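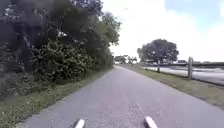 Yiran Ding

11/18/23 · 2 min read

The lane outside Petdale is narrow, with a hedge down one side and a post-and-rail fence down the other, and I was asked to drive a robot along it. I said yes at once, the way you say yes to holding a friend's baby, and then I got nervous.

Zixuan Feng handed me the controller and told me to relax my thumbs. She has been teaching this machine, which her team at Rarkent calls Parton, by steering it herself while it records what it sees and what her hands do. Later the recordings go into training, and the hope is that it will learn to keep to the asphalt on its own, even where the edge frays off into the grass and there's no curb to follow.

A lesson is 11 minutes long. They want 600 of them by December, and they had around 60 when I visited, so you can see why guests get put to work!

My first try was a wobbly one. I kept correcting, then correcting the correction, and I apologized (to Zixuan, and I think to the robot too). She didn't mind a bit. A little drifting is useful, she told me, as long as the driver comes gently back to the middle — it needs to see how a person recovers.

On the second run I slowed down, watched the far end of the path instead of the ground right in front, and began to enjoy myself. Zixuan saved both.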